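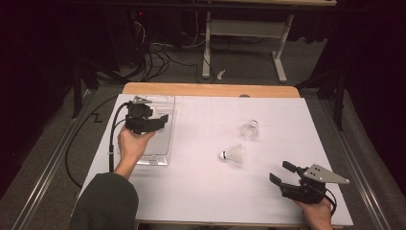

Tuesday, late, kitchen

Shuttlecocks. I have thought about shuttlecocks more today than in the whole rest of my life, and I played two full seasons in high school (badly, but with a nice backhand, I'll say that for myself).

So the situation is that the fall club starts up again next week and Shona Maihi handed me the equipment bags in March with the words "it just needs a quick sort." Shona is a lovely person and a liar. The bags have been sitting in my hall closet ever since, and every time I went in for the vacuum one of them would slide down and lean on me like a tired dog. Today I finally had the afternoon free and the light was good, so out they came.

I set up on the wooden table with the white grid board on top. I bought that board for cutting fabric and I think I've cut fabric on it maybe once, but it is wonderful for everything else. White things on white sounds like a bad idea and I did worry about it, but the cork ends show up well enough and the faint lines are handy for lining things up. The clear plastic tray went on the left, the long shallow one with the ridged sides that used to live in the fridge. My idea was that good birdies go in the tray and sad birdies go in a paper bag on the floor.

I did a couple at a time. Lay them down on their sides in the middle of the board, have a look, turn them, decide. You would think deciding would be fast! Some are easy. A feather snapped halfway, out you go. But then there are the ones where a feather is a little bent, or the skirt has gone a bit oval from being shoved into the tube with one too many friends, and I'd sit there turning the thing around thinking, well, somebody could still warm up with this. By four o'clock I had invented a third pile called "warm-up," which lived on the chair, and by five the warm-up pile was the biggest of the lot.

The ones with the dark ring around the base are my favorites, for no reason except that they look a little more dressed. I kept wanting to put those in the tray whether they deserved it or not. One of them had a feather so loose it was more of a visitor, and I still held on to it for a good minute.

Melaniia Stetsiuk called in the middle of it, about the hall key, and then stayed on for half an hour once she heard what I was doing. She has Opinions. Her coach, back when she was little, used to steam the feathers over a kettle to bring them back, and she wanted me to try it right then while she was on the phone. So I did one, over the pasta pot. I can't say it looked very different to me. It smelled a bit like a wet bird, which I suppose is fair. Melaniia says I have to leave it overnight before I judge, so it's on the windowsill next to the basil and I am not judging.

She also thinks we should go over to plastic ones for the beginners and save the feathers for the Thursday people. I said I'd bring it up, and then I wrote it on the back of an envelope and now I don't know where the envelope is.

The tubes were their own little adventure. Half of the lids don't fit the tubes they came with, and one tube had a sock in it. A child's sock, gray, clean as far as I could tell. Another had a grocery receipt and 18 hair ties, and yes, I counted those, I was so amazed. I've kept them, too. I never have a hair tie when I want one.

After that I got stuck on where it was all going to live. I've been promising myself that closet would get shelves since we moved in, and the Bodholm box has been under the bed since spring (the shelf kit, with the bracket missing – or with a bracket I've put somewhere very safe). So for now the good tubes are standing up in the bottom of the closet, in the tall basket, and the rackets are hanging off the coat hooks by their wrist loops. It looks like a very sporty family lives here. The coats are on the bed. I'll have to do something about the coats before I can go to sleep.

Things I found out: you can't stack birdies the wrong way around. I mean you can, but you shouldn't, and whoever packed the blue bag last winter did a whole tube that way. It took me forever to work them out without wrecking the feathers. You sort of have to coax them, one finger down the inside and a little twist, and hold your breath.

Also, I want to do a list on the inside of each bag this time, so it's clear what goes where at the end of the night. Something like net, tape measure, tubes, the spare grips, first aid tin. Taped in, with the good wide tape, since the last list was a sticky note and it was stuck to the bottom of somebody's shoe by the second session. Shona can laugh if she wants to. She'll be the one packing up on Tuesdays.

Dinner was the pasta, at eight, standing up, with the board still taking over the table and the tray still on it. I didn't want to move anything until I'd done the last handful, and then I did the last handful and still didn't want to move anything. It looks so neat. I may just eat breakfast at the counter.

Still to do: find the envelope. Text Shona about the net, which has a hole in the corner I could put my head through (I didn't, but I could). Ask Melaniia how long is overnight. Buy lids, if a person can buy just lids. And the paper bag of sad birdies is by the back door and I already know I'm going to go through it one more time in the morning.

Coats first, though. It's nearly eleven and I can't find my pillow.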